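Tips for teaching tidy-up jobs with hand-held grippers

Page 6 of the workshop notes. Been at this since December, mostly at home, mostly evenings. These are for the two-handed kit where you hold a gripper in each hand, do the chore yourself, and the robot learns from the recordings later. Some of it goes for remote control too, see near the end.

Before you start

Pick one chore. Small. "Clean the kitchen" is not a chore, it's twenty. "Put the bag of sweets in the box" is a chore.

Write the start and the finish on a sticky note. Object here, object there, hands open, hands back. If you can't write it on one sticky note it's too long, cut it in two.

Do it three times with nothing recording. You will find the awkward reach. Everybody has one. Mine was the far side of the table, elbow kept hitting the chair.

Sleeves up. Rings off. Hair back if it's long, it ends up in the view more than you'd think.

Wipe the finger pads. Plain damp cloth, then dry. Flour is the worst, dish soap second worst. A slick pad drops things and then you've taught it to drop things.

Hands

Go slow but don't stop. About-to-grab pauses get learned as pauses. First batch I made had a little wait before every single pick and the robot did the wait perfectly, every time, forever.

Open wide early. Get the fingers open well before you reach the thing, not at the last inch.

Come in from the same side for the first batch. Once that works, start mixing the sides up.

Don't use your real fingers to help. Not even a nudge. If it slips, let it slip, pick it up again with the gripper and keep going. A few clean recoveries are worth keeping. A thumb poking in is not, bin that one.

Two hands: decide who holds and who moves. Say it out loud if you need to. Left holds, right moves. Swapping halfway is how you get a mess.

Keep the grip light. Squeeze till it holds, then quit squeezing. Crushed a carton of eggs learning this one. Egg in the hinge, took an hour with a toothbrush.

Stuff that's hard to pick up

Soft bags. Go for a fold or the bunched up end, never the flat middle. Flat middle just slides.
Wet plates. Dry them. Save wet for later.
Cloths. Pinch a corner, lift high, then lower slow. Start with a tea towel before you try a shirt.
Bottles. Below the cap, straight on. Full ones first, empties tip over if you look at them wrong.
Cords. Move them out of the reach path, or make the cord the chore. Not both.

How many

The Stadudier guide says 600 runs per chore. We got a decent pick-up out of 395, same table, same room. Then moved the table to the window and it got worse, so I'd say do fewer in one spot and more in diferent spots.

Stop every 10 runs. Put the objects somewhere new, shake out your hands, drink something. Wrists go before your attention does.

Throw out bad ones right away, same evening. You will not remember which they were.

Remote control

Same rules, slower. There's a lag on the Wumulach sticks so let go a bit before you think you should. Sit so your view lines up with the arm or your left and right get crossed. Keep the stop button by your weaker hand. Kids and pets out of the room, door shut.

Clear table or real table?

Get asked this a lot. Clear table for the first batch, just so you can see what your hands are doing. After that leave the normal stuff around. Robot's going to live in a house, houses have stuff. Move the extras between runs though or it starts using the shampoo as a landmark.

Keep the reach path open and leave the rest alone. Soft bag next to taller things is good practise, the second gripper has to come in low.

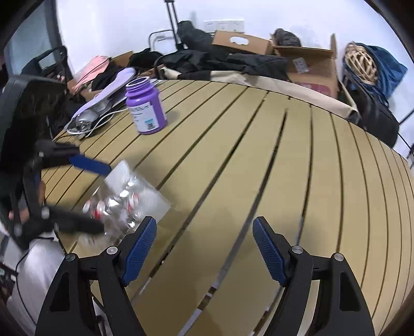
Wang wrote in to say the low approach only worked after slowing the wrist way down, and that bags got easier with the right hand parked open and waiting while the left one did the pushing. Also asked if it's OK to record left-handed runs in with the right-handed ones.

Yes, fine, but label them. L or R at the start of the file name. Try a batch of each alone first, then mix.

Packing up

Charge both grippers, not just the one that beeps. Pads wiped again. Copy the recordings off before you put anything away. Sticky note goes in the folder with them.

Next page is drawers and cupboard doors, working on it.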